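采集组月报：一千条，还差一点

Stullance 内部通讯 · 十二月 · 采集组供稿

上个月有同事在食堂问我们，采集组到底是干什么的。标准答案是“为操作策略模型提供高质量的人类示范数据”。食堂答案是：我们拿着夹子，把东西夹起来，再放下，然后再来一遍。问的人听完点了点头，端着盘子换了张桌子。

本期的任务代号叫 Warance，内容是双手整理小件软物。目标 1000 条有效示范，截稿时完成了 932 条，差 68 条。差的这 68 条本来是有的，复核的时候被 Inar 小组打了回来，理由栏里清一色写着“犹豫”。他们的意思是，操作员把夹爪伸到物体上方，停住，想了想，又换了个角度。人这样做叫谨慎，模型学了这样做叫卡死。我们承认他们说得对，只是希望下次理由栏能写得委婉些。

先说场地。前两期都在实验台上录，台面平整，灯光均匀，背景是一块灰布，模型学得飞快，测试成绩漂亮得让人不安。后来把它放到稍微有点生活气息的地方，成绩立刻就不漂亮了。它大概以为全世界都铺着灰布。于是这一期我们换到床上：床单有花纹，被子不叠，旁边该有什么杂物就有什么杂物。行政那边收到我们的采购单时打来电话，确认了两遍“卡通床单”是不是填错了栏。没有填错，谢谢关心。

软物比硬物难伺候得多。一个螺丝盒夹歪了还是螺丝盒，一小块布料夹歪了就成了另一种形状，每一次下手都要重新商量。所以我们规定，同一件东西连续录制不超过 20 分钟，到点换物件，也换人。不换的话，操作员会形成一套自己的独门手法，又快又稳，模型学到的就是这一个人的手腕。 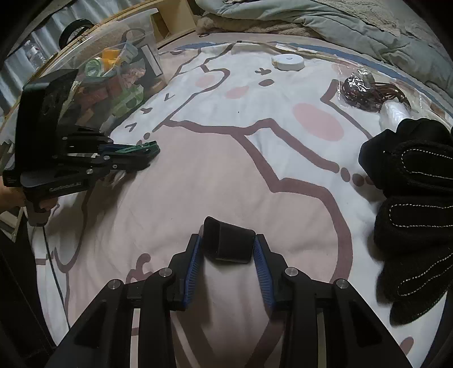

双手任务还有一个老问题，就是另一只手在干什么。单手录制的时候，闲着的那只手可以揣兜里。双手录制的时候，它得待在附近随时准备帮忙，可人一旦专心于右手，左手就开始自由发挥：有的慢慢飘走，有的一直抖，还有一位同事的左手会跟着右手做同样的动作，像在给它伴舞。这些全都会被记下来。模型并不知道哪些动作是任务，哪些是习惯，它一视同仁，态度比我们都端正。

目前的办法是在每条示范开始前，两只夹爪先回到各自的起始位，张开，停两拍，再动。停两拍听上去很简单，录到第 400 条的时候，大部分人的两拍已经缩成了半拍。请各位下个月继续默念。默念即可，有人念出声来，隔壁会议室已经来反映过了。

再说标签。Collado 新版标注工具上线以后，每条示范除了成功和失败，多了一个“勉强成功”的选项。上线第一周，勉强成功占了绝大多数，可见我们这个组平时对自己的要求是怎样的。经过讨论，现在的标准如下：夹起来了，放到位了，中途没有掉，算成功；掉过一次又捡回来，算勉强成功；掉到地上，用脚拨回来的，算失败，并且请把那一条单独发给 Inar，他们说想看。

失败的示范请不要删。这件事每期都讲，每期都有人删。删的人心情我们理解，谁也不愿意自己手滑的样子被存进数据库，和别人的手滑排在一起，永久保留。可是训练组那边确实需要知道东西是怎么掉的，尤其是布料从指间慢慢滑出去的那种，每次滑法都不一样，珍贵得很。你的失误在这里是有编号的，也算一种待遇。

关于换夹爪指头垫的事，有几位同事来问能不能按手感自己挑。不能。每次更换要在登记表上写清楚是哪一只、什么时候换的，换完先录 2 条校准，再接着录正式的。上个月有整整一个下午的数据，前半段和后半段的夹持表现像两个人录的，查到晚上才弄明白是中途换了垫子没登记。那天加班的餐费已经报销，换垫子的同事也已经自首，此事到此为止。

顺带回答一个常见问题：为什么不直接用仿真。用了。仿真里的布料很听话，落下来的褶皱十分匀称，掉在哪里都很体面。训练组拿仿真数据打底，再用我们的真实数据去打破它的幻想。两边的分工大致如此，目前相处融洽。

下个月的安排：先把欠的 68 条补齐，优先补没有犹豫的。然后换一批物件，每人可以从家里带一件小的、软的、不值钱的东西来，袜子请洗过再带。物件入库前要拍照登记，录完归还，但不保证还是原来的形状。床单也会换一条，花纹待定，欢迎提建议。上次提议纯灰色的那位，我们知道你是想早点下班，驳回。

最后是录制时段。上午的光线和下午四点以后差别很大，我们两种都要，所以排班表里会出现一些看上去不近人情的时间。窗帘请不要自己拉。想换班的，在表上直接改，改完跟对方说一声。上个月有两个人互相换班换了三轮，结果那天下午谁也没来，床倒是休息了半天。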